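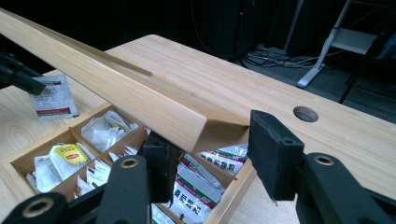 About Kedness

Kedness is a small workshop that makes wooden tea boxes and the tables to serve tea on. My name is Rocío Bravo, and I started the company after many years of repairing furniture for other people. English is my third language, so I ask the reader for a little patience with this page.

In the beginning I made one box, for my mother. She kept her tea packets in a drawer together with batteries and string, and she could never find the one she wanted. The box had a simple lid, and she complained that the lid was too loose. I made it again. She complained again, but less. The third one she is still using, and its measurements became our first product, the Plakusetti.

What we make

The Plakusetti is an open box of light wood with a separate lid. The inside is sized for tea packets of the ordinary kind. Customers can order it with or without divisions. I recommend without, because the packets from different tea houses do not have the same width and a division that is perfect for one is annoying for the other.

Our second product is the Graritholm table. It is a low table for a room where people sit a long time. It comes in two heights, and the legs can be removed with one key, which we include. Please do not lose the key. We can send another, but the post is slow.

How we choose the wood

We buy our wood from Fuchs, a family sawmill that has supplied us from the first year. I go there myself, usually in February, and I look at the boards one by one. For the table tops I like a grain that moves, with wide curves and some darker bands between the pale ones. For the lids I look for the opposite, straight and quiet.

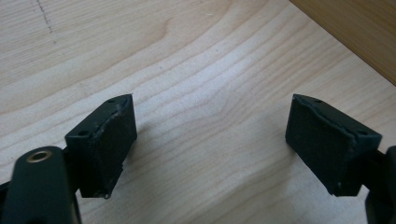 Customers sometimes ask if we can make two tops the same. We can make them the same size. The pattern is decided by the tree, and a small dark speck in the surface is not a reason for us to refuse a board. If you prefer a very plain top, write this in your order and we will look for one.

The finish is oil, applied by hand in 3 coats. We do not use stain. The wood will become a little more yellow with the years, and faster if it stands near a window.

How we work

We are four people in the workshop, and we produce more than 200 boxes in a year. A box needs 19 separate operations from the board to the packing, and most of them are sanding. The edges of a lid are where the hand goes first, so we spend there more time than a visitor would expect.
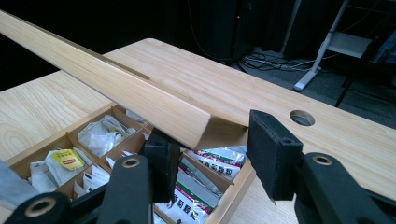 Before a box leaves us, we try it on a table with real tea packets inside. The lid is put on and taken off several times by a person who did not make it. If this person must use force, the box returns to the bench.

Repairs and visits

We repair everything that we made, also the early pieces. For a Plakusetti a new lid costs 43 euros, and you should send us the box too, so that we can fit one to the other.

The workshop is open to visitors on Sunday afternoon. There is tea. Please write before you come, as the street door is kept closed and from the back room we do not hear the bell.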